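May 7, 2018

Spent most of the morning on the Sarantis curtain, which has been hanging long enough now that I feel I can judge it fairly. The gray is so light that it passes for white until you hold a sheet of paper next to it, and I've grown fond of it. I wrote 272 on the order slip for the drop and I'm glad I held out for that.

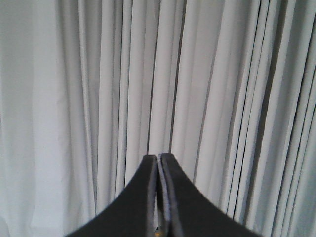 The folds still bother me a little – they run nice and straight from top to bottom, but the left side stays flatter and paler than I'd like, and I keep going over to fuss with it. I may move a few hooks before I try anything drastic. Dorkari suggested a weighted hem at 300 grams a meter, and I've asked them for a sample. If it comes before June, we'll hang it next to the Jukavik cloth and compare. Steamer is back on its shelf, please refill it after use.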